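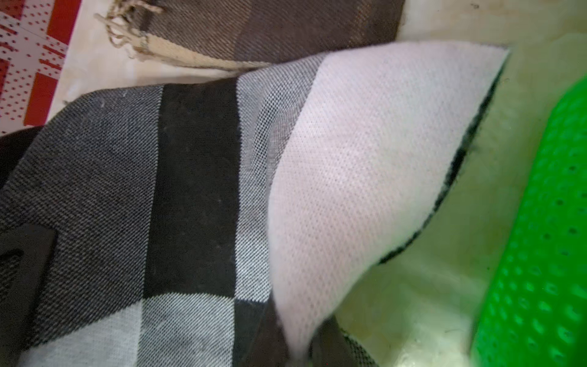 Who signs off a batch when the folding cell stops partway through a shift?
The operator on the line signs for everything finished before the stop, and the shift lead signs for whatever is done by hand afterward. One batch can carry both signatures.

Ticket 182 - Nevard site, folding line 2
Opened by: Kevin Horgan
Date: November 8, 2022
Status: Open, waiting on Jukstead

Problem
The cell stopped with a grip fault and would not restart from the panel. Batch sheet only has room for one signature, so second shift left it blank and packing refused the batch.

Log
07:40 - Cleared the fault and homed the arm. Ran 17 pieces, then the same fault came back.
08:15 - Moved two people from packing to the hand tables. Both used to fold full time before August and didn't need a refresher.
09:05 - Jukstead support asked for the fault history. Sent.
10:30 - Went back to the old grip setting. Ran 26 pieces with no fault, but almost a third slower. Leaving it there for now.
13:10 - Bashir office agreed to a second signature line on the sheet. Pen and ruler until the new ones are printed.

Still open
Operators want to know if hand folding during a stop counts toward the cell's hourly target. Payroll says no, the Pimanis report says yes. I have told the line to write the stop time on the back of the sheet - start and end - until I get one answer.

Next update after Jukstead calls back.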